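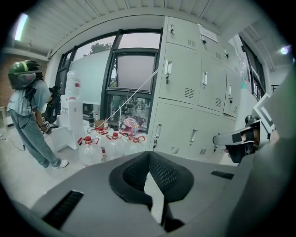
The Jullar Death Notices are a set of 227 newspaper notices and funeral cards relating to former residents of Jullar, a farming district near Kalladmont. They were gathered by Mei Pruitt and are usually cited by family historians as "the Pruitt set". Claims that the set is a complete register of deaths in the district do not stand up well.

Most of the notices were paid for by relatives, and it shows. Ages are rounded, second marriages go missing, and 39 entries give no place of death. In 12 cases the burial date falls before the date of death. Supporters put this down to typesetting errors, though no original printing has been produced to settle the matter. 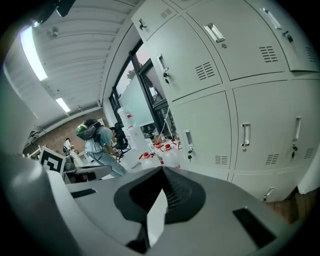
The index, compiled later by Poppy Garside, corrected the spelling of many surnames but kept Pruitt's dates unchanged. It also introduced 2 people, both named Wragg, for whom no notice exists at all. Garside's preface says they were "well remembered locally". That may be so, but it is a weak basis for an entry.

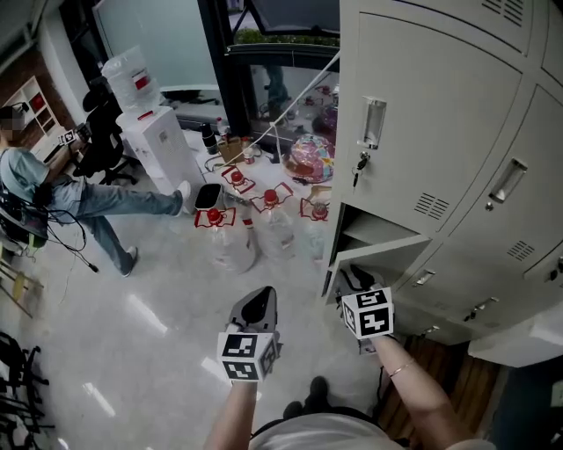
Custody of the cards is another sore point. The index describes them as having been held "under seal", a phrase repeated in several family histories without a source. What was meant by a seal is never explained. A light grey metal locker with a small key hanging from its lock keeps the dust off paper, but would not meet any ordinary meaning of the term, and the index records neither who held keys nor who borrowed cards.

A typed copy known as the Vestasar transcript is sometimes offered as independent confirmation. It repeats all 12 of the impossible burial dates, so it was probably copied from the same cards.
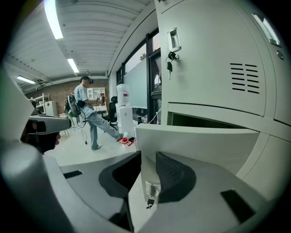 Kalladmont, October 2023

A revised index was announced, with doubtful entries to be marked by an asterisk. The announcement did not say who would decide which entries were doubtful. The Wragg entries remain in the version now in use.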